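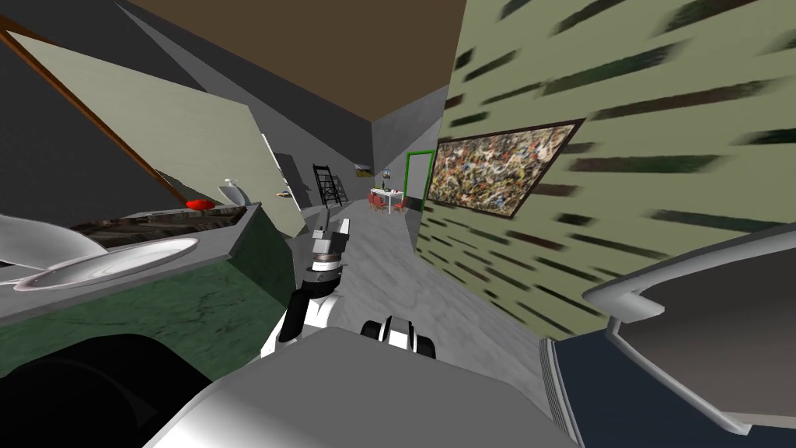 Head view at the kitchen counter in the sim, both arms in sight

Arm stops dead between counter and hallway, only on some runs

Hi all! First post, and I'm having a ridiculous amount of fun with this, so please don't read it as a complaint. I'm running a two-armed mobile base in the Oltlow simulator, in the apartment with the green wallpaper and the splatter painting. The job is simple on paper: go to the counter, pick up the plate, back out, take it down the corridor to the white table with the red chairs.

On maybe a third of my runs everything halts right after the base starts turning. No crash, the physics keeps ticking, but the arm controller goes into protective stop and won't take another command until I reset. Log says:

self-contact limit exceeded, step 2,055

It's always a little past step 2,000, never early. I've lowered the arm speed to 50 percent and it still happens. Is this the planner or my robot file? I want to understand it before the same code goes anywhere near the real robot at Khoury in January, where people walk past it all day!

Joelle Ghanem

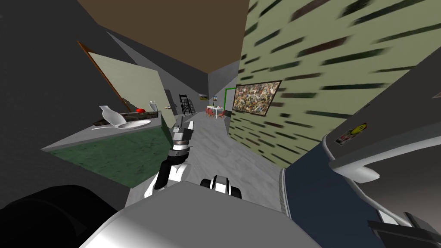
Another view from the same session, grippers above the body

Answer 1

Had something like this in Cindholm. Reinstalling fixed it for me. Also check your graphics driver.

Answer 2 (marked as helpful by the poster)

Oh, I love this one, it ate a whole week of mine last winter! Look at where your grippers sit. In your second view they're right over the body of the robot, and near each other too. That's a perfectly fine pose standing still. When the base turns, though, the default Oltlow controller keeps holding the hand targets in world coordinates, so the body rotates underneath and the arms get dragged sideways until something touches. Speed has very little to do with it, so your 50 percent test makes sense to me.

Two things to try. Switch the hand targets to the base frame before you send the turn command (it's in the controller settings, under reference). Then turn on the collision shape overlay and look at the wrists. The stock shapes are fat boxes, much bigger than the wrist you see, and they may be overlapping already when the turn begins.

Please, please don't raise the contact limit to make the message go away. I did that in Jiserstead and the sim ran beautifully, and then the real arm leaned on its own chassis and bent a finger mount. The stop is doing its job.

Genowefa Nowicki

Comment from Joelle Ghanem: Base frame did it!! Ran it all evening without one stop. The wrist boxes were overlapping too, so I'm redrawing those next. Contact limit stays where it was.

Answer 3

Following, same robot file, mine stops at the doorway instead. Does base frame help if the base is going straight?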